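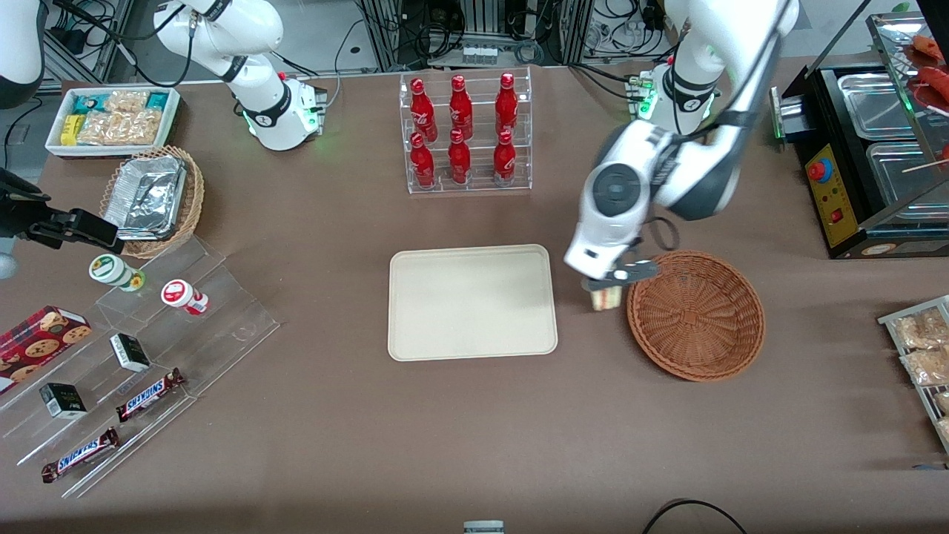 Last changed: Thursday, 4:40 pm

Notes > Control > Task planning

December. Posted by Lena Nowicki

Most of this month went into the order planner for the snack counter, and most of that went into one function that decides when an item counts as placed. The function is 40 lines long. I have rewritten it three times.

The setup has not changed since the last post. Two arms, one table, one order at a time. An order is a list of items plus a container, and the container is either the tray or the round basket. The planner (Fellex, our fork of it) turns the order into a sequence of pick and place calls, assigns each call to an arm, and hands the result to the motion layer. A sandwich into the round basket is the shortest order in the test set, and it is the one I use for debugging.

The old version of the function was open loop. The gripper reached the place pose, the fingers opened, and the item was marked as placed. That works for the Snickers bars, which go where you drop them. It works less well for the sandwich. A wedge has one stable side and a filling that compresses, so the width at the fingers on release is smaller than the width at the grasp. If the release pose is computed from the grasp width, the fingers open too little and the crust stays against one of them. The arm then retreats with the sandwich, and the planner moves on to the next item with a clear conscience.

Version two added a check on finger position after release. It caught the stuck sandwich and also flagged good placements, because the threshold was a single constant for all items. Marciniak suggested a table of per-item thresholds. I did that, it was fine for a week, and then new stock came in with different packaging and half of the table was wrong.

Version three asks perception. After release, the arm retreats to a fixed height above the rim, waits 200 ms, and requests a fresh segmentation of the container region only. The item is placed if its mask lies inside the rim polygon and no mask is attached to the gripper. Both conditions are needed. With the first one alone, a sandwich hanging over the basket passes, as it projects inside the rim from the overhead view.

The weave of the basket was a nuisance here. The segmenter liked to split it into small pieces and call some of them crackers. Fitting the rim as an ellipse first and masking out the basket's own texture, taken from the reference shot at the start of the order, got rid of nearly all of it. The clear acrylic racks are still bad. Depth on them is mostly holes plus a few confident wrong values, so their geometry comes from a static model and the depth image is ignored in those regions. That means the racks must not be moved after calibration. There is now an assert for this, with a rude message.

Arm assignment got a smaller fix. The planner used to pick the closer arm by straight-line distance to the item, which gave the right arm jobs whose place pose was awkward for it. Cost is now pick plus place plus the retreat, in joint space. An arm with nothing to do folds up and keeps its reserved volume small, so the other one can cross the middle of the table without asking for a lock.

The replay log from the overnight simulation has 2063 orders in it. The remaining failures are almost all in the foil containers, where the lids reflect enough to merge two stacked items into one mask. Drikudska has a branch that splits them by height. I have not merged it, as it breaks the cookie box.

Still open: the grill side. Skewers are long, thin and partly hidden by each other, and the grasp sampler proposes the sausage when I want the stick. I will probably restrict the sampler by hand and look for something better later. The code is in the Dinendale repo under planner/verify, and the old threshold table is still there, commented out.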